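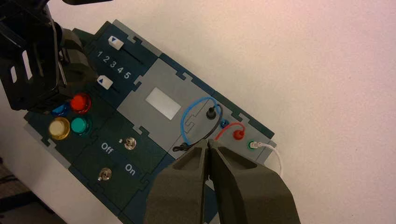

Mareike thinks I should stop quoting the morning diesel price as if it were what we pay, and she said so again before I had my coat off. Fair enough! The rack price at Stiriver dropped 2 cents overnight, but our delivered price out of Storkonport didn't budge (freight again, and the winter additive on top).

Tuesday, November 25, 2025. Ran the blend sheet for the Hellwig tank. I went with 20 percent kerosene, same as Lutz used in September's trial, and the cloud point came out lower than I had guessed — good news if the cold gets here by the weekend. Kept back 200 ml of the sample, top shelf, blue cap.

Graciela wants to lock in 2,000 gallons now. I'd sooner wait for the inventory numbers, but crude has been so flat that I may be holding out over pennies. Left her a note with both prices on it.

Still to do: rerun the sulfur on the Ekotcombe sample, the first reading looked silly. Till has the good syringes.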